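Quick one before I have to run and catch the bus. People keep asking what the club is up to and I keep saying "bags", which gets me a look.

So. The bag thing. We're a robotics club and since February we have been doing drawstring bags. Opening them, putting stuff in, taking stuff out, pulling the cord. Over and over. The task for the student round this year is soft goods packing, meaning your robot gets a cloth pouch and some tissue paper and has to sort it out in front of judges. Last year it was rigid boxes and we did ok, 11th place, no complaints. Cloth is a different animal. Cloth does whatever it wants.

Our plan is to learn from people first. Every member does the task by hand, we record it, then we label where the grip happens and what each hand is up to. Target is 200 clean recordings before we let the arm try anything. We were at 48 when I last looked at the sheet, and a few of those will get tossed for sleeves covering the fingers. Roll up your sleeves. Please. It's on the list by the door.

Natalia set up the table and the bag stock. Cartoon cat gingham one on the wall, elephants, clouds, little trees, all kinds of prints. I wanted plain ones to make the vision part easier and got outvoted. She was right, annoyingly – the first model we trained on plain fabric fell apart the second it met a pattern. 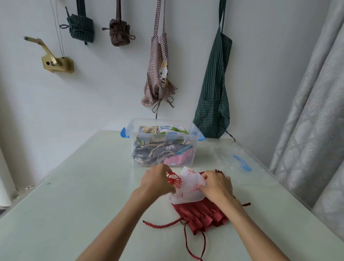
Posted by Kelly Garside
Filed under: club stuff, soft goods, Staveo

The dark red pouch is the one everybody dreads. Ruffled mouth, thick twisted rope on one side, and that bright red knot that my fingers go to every single time even when I should be holding the fabric. And the tissue paper, ugh. One hand on the cord, other hand on the paper, and the two hands are doing completely different jobs. Try writing that down as a label. We had "pinch" and "press" and then a forty minute argument about whether "press" and "hold down" are the same thing. (They are not. I lost that one too.)

Staveo is the name of our arm setup by the way, two arms, secondhand grippers, wiring I'd rather not discuss. Left one drifts. Natalia re-zeroed it twice last week and it's still off by enough to miss a loop of cord. If anyone reading has dealt with this please email me, the club adress is in the sidebar.

Things still to do, in no order:

Finish labels for the first batch
Fix the left arm, or at least find out why
Decide on tissue. The printed stuff crumples nicely but rips if you look at it wrong
Book a practice match with the Rollach team, they said yes and then went quiet
More recordings!! Sign up for a slot, 50 minutes each, snacks provided

On that last one, left handers wanted badly. Almost everything so far is right handed and the model is going to think that's how hands work.

Also somebody keeps tying the cords in double knots when they're done. Single bow only. I spent most of my slot picking one open with a pen cap and teh recording was useless.

Ok bus. Will put up the label guide tonight if the wifi at home behaves, otherwise tomorrow at lunch.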